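Norstead Two-Arm Table Station
Set-up and Recording Guide
Revised 7/5/18

Section 4. Recording the Table-Clearing Task

4.1 Purpose of this section

This section explains how to prepare the station and record demonstrations of the table-clearing task. It applies to operators at the Gerby and Nogueira sites. The demonstrations are used to train a single control policy for both arms, and the results can be compared between sites only if the same procedure is followed at each.

The task has two parts. In the first, food scraps on the board are moved into the clear container. In the second, the dishes and utensils on the tray are moved to the dish rack. The two parts may overlap in time, and operators are not required to finish one before starting the other.

Read Section 3 (Homing and Emergency Stop) before continuing.

4.2 Laying out the table

1. Confirm that both arms are in the home position and that motor power is off.

2. Place the tray in the center of the table, between the two arms. The tray does not need to be square to the table edge. Small changes in angle are wanted, and the layout sheet lists the permitted range.

3. Place the container to the left of the tray and the dish rack to the right. Both must be within reach of the nearer arm without full extension.

4. Place the board between the container and the tray. Spread the rice and scraps by hand. Grains that land on the table or tray should be left where they fall.

5. Set out dishes and utensils according to the layout sheet for the session. Bowls may be placed close together. Spoons laid side by side should point the same way unless the sheet states otherwise.

6. Turn on motor power and bring one gripper over the tray. Check the wrist view on the monitor before recording. The dishes to be grasped should be in view, and the gripper fingers should appear at the bottom of the image.

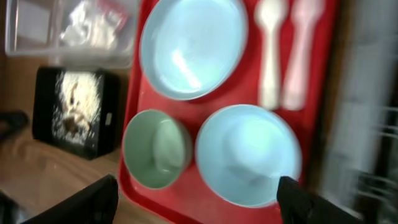 7. Repeat the check with the other gripper. If the fingers are missing from either view, tighten the camera mount and run the alignment routine again. Do not correct the view by bending the bracket.

Note: Glare on smooth dishes is acceptable in the wrist views. Do not wipe, tape or coat the dishes to remove it. The policy must work with ordinary tableware, and a session recorded with treated dishes will be rejected.

4.3 Recording a demonstration

1. Open a new episode and enter the layout number.

2. Start recording with both arms still. Hold this position until the counter on the monitor reaches 30 frames.

3. Carry out the task at a steady pace. Keep each arm on its own side of the table when this is practical.

4. If a dish slips, try the grasp again within the same episode. Recovered grasps are useful to the method and should be kept — a policy trained only on clean grasps has no record of what to do after a poor one.

5. Stop recording when both grippers are clear of the objects. Mark the episode as complete, recovered or failed.

6. Return the arms to the home position before reaching over the table.

Caution: Keep hands away from the table while motor power is on. Scraps may be spread again only after the arms are home and power is off.

Caution: The cables that run along each arm must have enough slack for full wrist rotation. A cable that catches on the dish rack or tray can pull a camera out of alignment without stopping the recording. Inspect the cables at the start of each session and after any contact.

4.4 Using both arms at once

Earlier versions of this guide told operators to clear the board first and the tray second. That rule has been withdrawn. Episodes recorded under it contained long periods in which one arm did nothing, and the trained policy copied the waiting. Operators should now begin work on either side as soon as a safe grasp is available, including when the other arm is already moving.

Overlapping motion is recorded as one episode with one task label. Do not split it afterward. The head view is the reference for judging whether the arms kept a safe distance from each other, and it must show the container, the board, the tray and the dish rack.
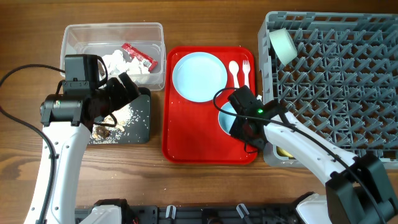
Clerer, reviewing the draft of this section, asked whether overlapping motion would make the grasps themselves less accurate, and suggested that new operators be allowed to work one arm at a time until their failure rate settled. The suggestion has been adopted in part. New operators may record up to 200 episodes with one arm moving at a time. These episodes are labeled separately and are used only for the first stage of training.

No clear loss of grasp accuracy was found in the overlapping episodes. Failures were more common with utensils than with bowls under both procedures.

4.5 Wrist views that face away from the table

During bowl transfers the wrist may rotate far enough that its camera faces the walls or ceiling. The held bowl can then fill a large part of the image, and a ceiling or wall light may fall directly in view. Episodes that contain such views are valid and should not be cut.

1. Leave exposure on the fixed setting given in Section 2. Automatic exposure causes a sudden change in brightness when a lamp enters the view, and the policy may respond to that change.

2. Do not cover wall fixtures or hang screens behind the station. Room features differ between sites and are part of the training data.

3. Check that the indicator light on the camera module stays on throughout the rotation. A module that loses power will repeat its last image.
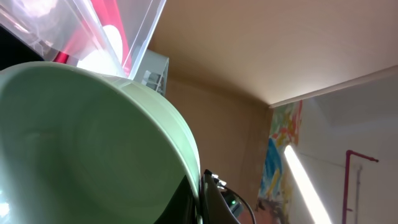
Repeated images are the most common cause of rejection. The review tool compares each wrist stream with the recorded joint positions and flags any period in which the wrist moves and the image does not. Flagged episodes are held for manual review and should not be deleted by the operator.

4.6 Review and acceptance

Of the 2925 episodes recorded in the first collection period, 2427 were accepted for training. The remainder were rejected for repeated images, missing layout numbers or contact between the arms. Episodes marked as failed were accepted when all streams were complete.

To submit a session:

1. Run the review tool on the session folder.

2. Correct any missing layout numbers from the paper sheet. If the sheet has been lost, mark the number as unknown and do not estimate it.

3. Add a short comment to each flagged episode.

4. Copy the folder to the site server and keep the local copy until acceptance is confirmed.

Note: Layout sheets for the second collection period will be issued in October. Sheets from the first period must not be used after that time, as the layout numbers will be reassigned.

For alignment faults that remain after the routine has been run twice, see Section 6.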